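Workshop notebook, Skerkbridge
September 2026, Thursday

The blue cups have come! One carton from Verhoeven, 500 to the carton, and I have been grinning at them since the first sleeve came open. For anyone picking this up cold: these are meant to replace the clear Iven cups we have been using for weighing out and mixing small batches of casting plaster, and for the tile glaze tests when those start up again. The clear ones were fine until you put anything pale in them, on a pale bench, and then you spent half the afternoon peering sideways to see where the level was. White plaster in a clear cup on a white table is a miserable thing to read. I have wanted a coloured cup since February, when I lost a whole tray to one portion that was short of water.

First thing I did was stand one on the bench and walk back to the door. You can pick it out from there without trying. Lovely strong sky blue, and the shadow round the foot helps too, it gives the eye an edge to land on.

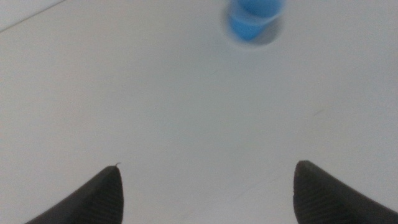

Blue cup on the white top, upright.

Weighing. I did 10 of them on the small balance, one after another, tare each time, written down on the back of the delivery note (taped in opposite). They are closer together than I had any right to expect. Nothing to choose between them at the resolution we use, so for ordinary batches I am going to tare once at the start and leave it. If you are doing the fine glaze additions please still tare each cup, it takes a second.

Fill. I marked a working line on the outside with the grease pencil, well below the rim, and poured water to it from the measuring cylinder. Very repeatable. The taper is kinder than on the Iven cups, so a small portion still has some depth to it and the stirring stick has something to push against. With the old ones a small portion spread out flat and you were scraping more than stirring. I did three goes with plain water and then three with the thin slip left over from Tuesday, and the slip was a joy. Pale grey on blue, the level as clear as a pencil line. I called out loud at this point.

Stacking. They nest well and mostly come apart well. Out of the sleeve they are tight, and the trick is a small twist before the pull. If you just pull, you get two, and then you don't notice until you set the pair down and the weight is wrong. Twist first.

Squeeze test next. They are thin, no getting away from that, and I wanted to know how they take handling. The wall gives and springs back if you hold it near the rim, where the rolled edge does a lot of the work. Lower down, towards the base, a firm pinch can leave a crease, and a creased cup is a slightly smaller cup. For mixing I don't care. For measuring to the line I do, so anything with flats or creases in the wall goes into the mixing pile and is not to be measured in.

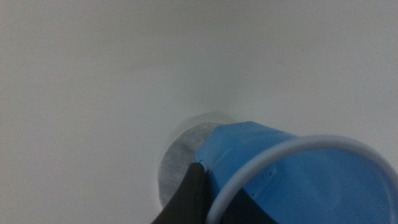 TIPPING, AND WHAT IS INSIDE

A light cup goes over easily when it's empty, and it will roll in a little arc if there is any slope at all. Our bench is level enough that they stay more or less where they land. Part filled they are much steadier. I nudged one with the end of a ruler, harder and harder, with water to the line, and it slid before it tipped, every time. That is just what we want from something that sits next to an elbow.

Look inside every cup before using it, under the light, mouth towards you. The rolled rim catches the light and makes it easy to think the whole thing is clean and shiny when there are tiny dark specks further in. I don't know yet whether specks like that are debris or marks on the plastic itself, so the rule for now is: wipe with the dry cloth, look again, and if they are still there, put the cup in the mixing pile with the dented ones. In plaster a speck is a nuisance. In a white glaze test it is a ruined tile and a morning of wondering what you did wrong.

This is one place where the blue does us no favours. Dark bits on blue are harder to see than dark bits on clear held up to the window. Worth knowing. I still think the trade is a good one, by a long way.

Wet test. One cup of plaster mixed to the usual recipe, stirred, left alone. I wanted to see whether the set block would come out without cutting the cup away. It did, with a squeeze on opposite sides and a tap on the base, and it came out with a beautifully smooth skin, all the little curves of the wall printed on it. The cup went back to something near its shape but I would not measure in it again. Rinsed and put in the mixing pile. I have kept the block, it is on the windowsill and I like it very much. Please don't throw it out.

Bench. I have stayed at the white table by the plain wall for all of this and would like to keep the cup work there. The light is even, there is no pattern on the top to confuse the eye, and drips show straight away.

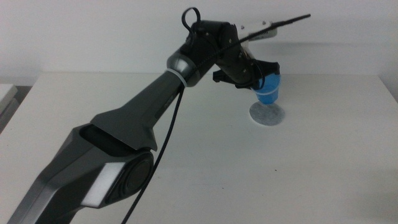
White table and the back wall, where the cup work is done.

Wipe the top with a damp cloth before and after, then dry. Plaster dust on that surface is almost invisible and gets picked up on the foot of each cup, and from there on to the balance pan. I found this out by weighing the same cup twice and getting two answers.

Reading from above. This was the other thing I was curious about, because from straight overhead is how most of us look into a cup when we are in a hurry. With the clear ones you could never be sure where the wall stopped and the bench began. With these the pale edge can soften into the table a bit, but the blue inside is unmistakable, and you can follow the wall down to the base by the change in shade.
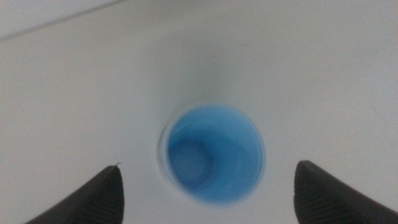 So for quick checks, a glance down is good enough to say whether there is anything in the cup and whether it has been stirred properly. For the actual level, bend your knees and read from the side against the grease pencil line. I tried to get away with reading from above and was over by a good splash each time.

Labelling: grease pencil takes well on the outside, wipes off with a thumb if you are careless, so write low down and keep your fingers high. Felt pen beads up and is hopeless. The Serkero paper dots stick nicely but leave a bit of gum behind when peeled.

Stock, as it stands tonight: 475 left in the carton, top shelf, flaps folded in to keep the dust off. The rest are either in the mixing pile, in the bin, or drying upside down on the rack. The glaze series wants 96 for the first round. Please take those from full sleeves and don't use anything off the rack.

Still to do:
Warm water in a cup, to see if the wall goes soft.
Two cups nested for the heavier mixes, does it stiffen them enough to be worth it.
Try the short sticks, the long ones lever the cup over when you let go.
Ask Verhoeven if the same cup comes with a lid.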